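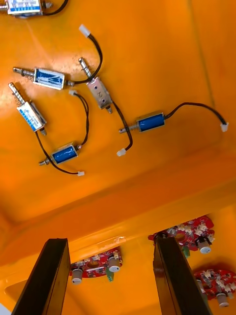 Enska Picking Cell -- Equipment Plan and Budget, Second Progress Report
Submitted to the Grinari equipment fund
Apr 21, 2021

1. Status

The cell is in trial operation on one shift. Solenoids and red circuit boards are presented in molded orange trays, with the two part types kept on separate levels. The arm, the two-finger gripper and the wrist camera are the units purchased in the first phase. No further hardware has been ordered since the last report.

2. Findings that affect purchasing

Leads are the main difficulty. The solenoids arrive in random orientation and the black wires cross the tray floor, each ending in a loose white connector. When wires from two parts overlap, a pick can drag the second part along. The trial log for the current period lists 57 failed picks on solenoids, and 14 of these were put down to leads. The remainder were mostly poor grasps on the body.

Glare is the second item. The tray has a glossy finish and washes out under the overhead lights, worst near the labeled parts on the left side. Labeled and blue-wrapped bodies are easier to segment than bare ones.

The circuit boards lie in the deeper section, below the ridge. Finger clearance at the ridge is acceptable with the present flat fingers, but approach angles are limited. A narrower finger would help and would not require a new gripper body.

3. Planned purchases

Diffuse lighting, with bracket and controller: $2000. Quoted by Bestel, delivery six weeks.

Narrow finger set, two pairs, plus matte trays in the same outline: $2000. Quoted by Zacharias. The quote covers tooling changes but excludes freight.

Both items fall within the amount held over from phase one. A second arm was listed in the original plan for this year. We ask to move that line to November -- the cycle time data does not support it yet, and the lighting may change the figures.

4. Items not requested

A force sensor at the wrist was considered and dropped for now. The boards carry cylindrical components that could be damaged by a hard contact, so the question will come back if board handling is extended past the current trial.

5. Next period

Install lighting and repeat the solenoid trial with the existing fingers, then again with the narrow set. Results will be reported separately for each change. Approval of the two purchases in section 3 is needed before the Bestel quote expires at the end of next month.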